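We use cookies to remember your preferences and to see how many people visit this site. Accept / Manage settings

Small hotels evening, speaker notes
Lionel Bramwell, May 7, 2023

Put up as promised. These are my notes as I had them on the lectern, not tidied. Slides to follow when I find the right version.

START
- Thank Bulumden for the room. And the soup.
- Who I am. Ran the front desk at the Pirnedari, then the whole of the Pirnedari, now the Temuvard as well. Two hotels, one on the hill, one by the station. Same owners, very different guests.
- Ask for hands up: who takes bookings by phone still? (Wait for it. Don't rush on.)
- Talk is on LATE ARRIVALS. Not food, not reviews. People turning up at midnight with a case and a bad temper.

WHY IT MATTERS
- Temuvard is by the station. Last train gets in after the bar shuts. First thing guest sees = dark lobby, bell on the counter.
- We went through one year of bookings. 1493 arrivals after ten at night. I'd have guessed half that.
- Those guests stay one night mostly. They remember the door, the bed and the shower. Never mention the view in their comments, they haven't seen it.
- Pirnedari different: late ones are wedding parties, already know the way in, already singing.

THE OLD WAY
- Night porter with a paper list. Good man, awful handwriting.
- Keys in envelopes behind the desk. Twice in April we gave the same room to two people. Tell the story of the gentleman in the dressing gown. Keep it short!!
- Card machine asked for again at midnight even when the room was paid for. Guests hate this. I hate this.
- Rooms left were always the worst ones, next to the lift, becuase the good ones went at four in the afternoon to whoever asked nicely.

WHAT WE CHANGED
- Hold back 6 decent rooms at the Temuvard for late arrivals. Not the best, but quiet side, away from the lift. Day staff did not like it. Still don't, some of them.
- Text message at teatime: which door, what code, who's on tonight. Name of the porter in the message. Small thing, worked better than anything else we tried.
- Payment and passport details sorted before they travel. Porter only hands over the key.
- Lamp on in the room, heating on, curtains drawn. Cost of a lamp = nothing.
- Sandwich in the fridge by the desk, pay in the morning. Cheese or ham. Tried soup, went badly.
- Desk computer. Old one took an age to wake up, guest stood there dripping. Moved bookings to the Nakamura system, which wants a decent machine under it. Budget for that as well as the licence, I didn't.
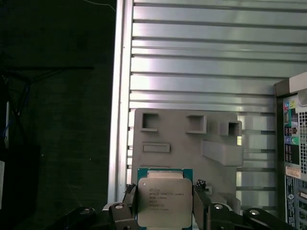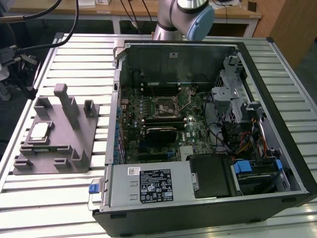 A Xeon processor, and a desktop tower with its side off

- Back to guests. Lean on this bit, they'll be flagging.

WHAT WENT WRONG
- Door code sent to the wrong guest. Now changes every 24 hours, so a mix-up is only a nuisance.
- Held rooms sat empty during the school holidays. Now let them go at nine if nobody's booked in late. Lost up to 400 pounds in one bad week before we saw it. Say this number out loud, people like a number that hurts.
- Text message in English only. Obvious when you think about it. Three languages now and a little map.
- One guest rang the porter by name at half three to ask about the weather. Fine. Porter was pleased.

THINGS TO TRY FROM TOMORROW
- Arrive at your own hotel at midnight. In the rain if you can. With a heavy bag.
- Find out which light switch doesn't do anything
- Read the late comments on thier own, separate from the rest.
- Ask the night staff what they'd change, then pay them for the hour it takes to tell you.

IF TIME (there won't be)
- Taxis. Agree one firm, one fare, print it on the key card.
- Breakfast for people who check in at one and leave at six. Bag on the door handle. Banana gets squashed, use an apple.
- Early check-in is the same problem upside down. Another talk.

QUESTIONS
- Someone will ask about self check-in screens. Answer: fine for some, we kept the porter. Don't get drawn in.
- Someone will ask what the porter gets paid. More than he did.
- Leave by the side door, car's on a meter.

3 comments

Hilltop B&B
Good talk, thanks. Did the midnight arrival at ours. Could not find my own doorbell.

marg_t
Which side do you put the held rooms on if both sides face a road? We've only got a courtyard for the bins.

Lionel Bramwell
Marg, bins side every time, as long as the collection isn't before eight. Ring the council and ask. Slides still coming, sorry.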